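Search this site
Search
Menu

Stulel Community Music Society
Minutes of the May members' meeting

Meeting opened at 7:05 p.m. in the upstairs room. The chair took the April minutes as read. One correction: the spring showcase ran on the Godside stage, and the April minutes had it in the main hall. Corrected and approved.

1. Money

Opening balance was $2,442. Door money from the spring showcase came to $338 after the sound engineer was paid. The bill for replacement microphone cables is still outstanding and will go through next month. Members asked whether the showcase could have charged more at the door. The chair said the price was set low on purpose to bring in people from the Tistmont side of town, and that it would be looked at again before fall.

2. Compilation record

The master is back from Ngui. Most of those present had heard it. General view was that the first side is good and the second side is too quiet, mainly the two acoustic tracks. There was a long discussion about whether to pay for a second pass. Ngui will do one revision at no charge if the notes come in one email, so members are to send comments to the secretary, who will put them together. Comments should give the track name and the time in the track. "Needs more punch" was given as the kind of comment that does not help.

Running order was raised again. The meeting voted to keep the order as it is, with the brass piece last. One member asked for it to be recorded that they would have opened with the brass piece.
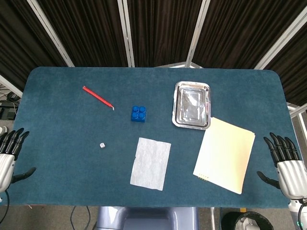 Pressing was agreed at 100 copies on black vinyl. Colored vinyl was priced and dropped. Each act on the record gets 5 copies and the rest go on sale at the launch and at the record shop in Tistmont, if the shop still wants them. The secretary will call the shop.

Sleeve notes are late. Three acts have not sent credits. If they are not in by the end of the month the sleeve goes to print with the act name and song title only.

3. Launch night

Godside has offered a Saturday slot in the fall but wants a deposit. Agreed to pay it. Doors at 7 p.m., first act at 7:45, finish by 11. Each act plays two songs, one of them the song from the record. House drum kit to be shared - drummers bring their own snare, cymbals and pedal. The DJ set between acts will be kept to ten minutes while the stage is changed over.

Some discussion of whether to film the night. Left open until we know who is free.

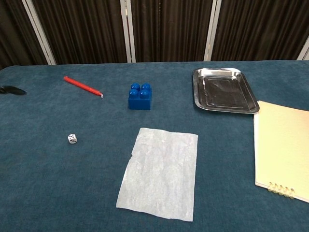 4. Open mic

Numbers have been good but the sign-up sheet is filling before the doors are properly open. From next month names go in a hat at 7:30 and the list is drawn from that. Backing tracks must be on a phone or player with a headphone socket, or the performer brings the adapter.

The keyboard has a dead key, the low F sharp. Repair quote to be brought to the next meeting.

5. Any other business

A request from a dance producer in Tistmont to remix two tracks from the record was welcomed. The acts concerned have to agree first, and nothing goes online before the launch.

The lending box is short one ukulele tuner and a guitar capo. Please check your cases.

Next meeting in June, same room, 7 p.m. Meeting closed at 8:50 p.m.

Last updated: May
Contact the secretary | © Stulel Community Music Society | Back to top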